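Laundry and Folding FAQ - Putside Wash & Fold, Arkcombe

Do I have to fold everything?

No. We have been saying so since 2006. Underwear, cleaning rags and most socks can go in a drawer as they are. Anyone selling you a folding method for dishcloths wants you to buy the book.

Are folding boards worth the money?

We doubt it. The Stanciu board we keep at the counter makes very even T-shirts, and it is slower than doing it by hand. If you have a whole stack of the same shirt, fine. For a mixed family load, save your cash.

Does fabric softener make towels easier to fold?

It makes them feel nicer for a while. It also leaves a coating, and coated towels soak up less water. Try half the detergent and a good shake before the dryer first.

My kid's things never stay folded. What am I doing wrong?

Probably nothing. Thin printed cotton slides around and small pieces have hardly any straight edges to line up. Lay the piece flat, smooth it from the middle out with your palm, then fold in thirds. Two folds is plenty - more than that and it springs open.

Can I fold on the dining table?

Yes, and most people do. Wipe it first. A tablecloth is fine too, and it stops light fabrics from skating off, though a busy pattern makes it easy to miss a white sock. Keep finished towels to one side so they don't get pulled back into the pile.
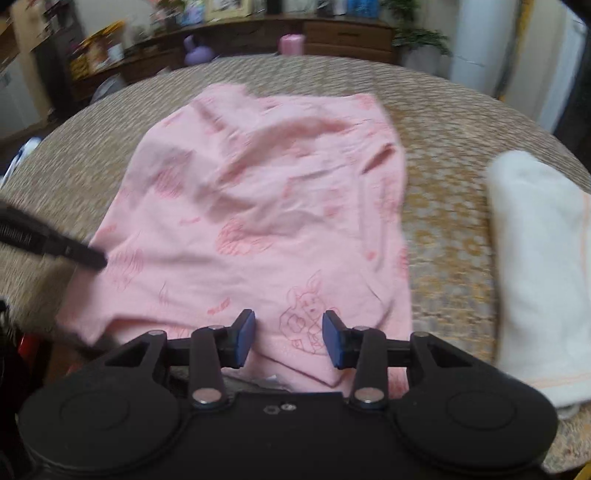 Pink print still to be smoothed out, white towel folded at the right.

Will vertical folding really save space?

Some. The Uren drawer dividers we sell claim to double your space, and we have never seen that happen. You can see what you own, and that may be enough.

Do you fold for pick-up orders?

Yes, on request. Dial extension 655 before 2 p.m. and tell us if you want towels in halves or thirds.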